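The Zokanus hand gripper after a season of room setups: what it changed for our staff

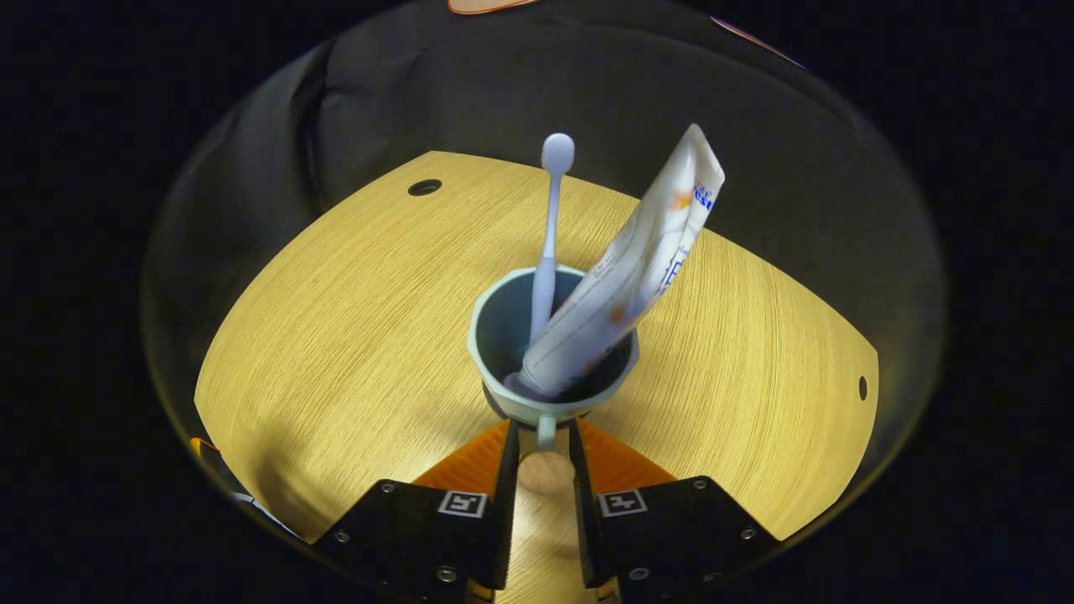
Gerberg, June

The Zokanus is a two-finger gripper you hold in one hand. You do the job with it, the camera on it records the job, and the recordings are used to teach a robot arm to do the same thing. I manage housekeeping at a guesthouse in Gerberg with 50 rooms, and we have had 2 of the grippers since spring. This review is mostly about what they are like for the people who have to use them.

Our first task was the bathroom cup: a ceramic cup with a toothbrush and a tube of toothpaste standing in it. We set these out for guests who arrive without their own. The cup has to be picked up and put down upright, with the brush and tube still in it. By hand it takes no thought. With the gripper it takes some, and most of my staff needed a full shift before they stopped tipping the cup.

The fingers are black blocks, screwed together, each with a small square marker on it. The markers must stay clean and uncovered or the recording is rejected. We lost a morning's work to hand cream on one of them. The orange body is ribbed and tough, and ours have been dropped on tile with no damage beyond scuffs.

Grip is good on ceramic and fair on plastic tubes. It is poor on folded washcloths, which slide out unless you take a thick bite of fabric. Soap in paper wrap is fine. Drinking glasses are fine if you go slowly.

Weight is the main complaint. The manual gives 700 grams, and that is a lot at the end of an arm when you repeat one motion all morning. Two people had sore wrists in the first week. We cut sessions to 40 minutes with a break after, and the complaints stopped. A wrist strap would help, and Dralano, the company that sells the unit here, says one is coming. I would not buy on that promise.

By the end of May we had 1234 accepted recordings of the cup task. Dralano's software sorts them and shows which were rejected, but it gives the reason as a code, so you need the chart taped up next to the screen.

As for the work itself, no jobs have gone and no robot is in the rooms yet. The plan is for an arm in the supply room to make up the cups and trays, and for staff to carry them upstairs as before. What has changed so far is the schedule. Recording is paid time, it counts as a separate duty, and people sign up for it. Some like it because it is done sitting down. Others want nothing to do with it – they say they are training their replacement, and I don't have an answer that satisfies them. We put in writing that hours would not be cut this year. I would do that before the box is opened, not three weeks after, as we did.

We also tried the Cuypers gripper for a short period. It is lighter and closes more smoothly, but the fingers are narrow and the cup turned in them. For small, flat items I would pick the Cuypers. For cups and bottles the Zokanus is better.

Good: solid build, firm hold on ceramic, easy to learn.
Bad: heavy, no strap, reject codes instead of plain words.

We are keeping both units through the fall. Trays are next.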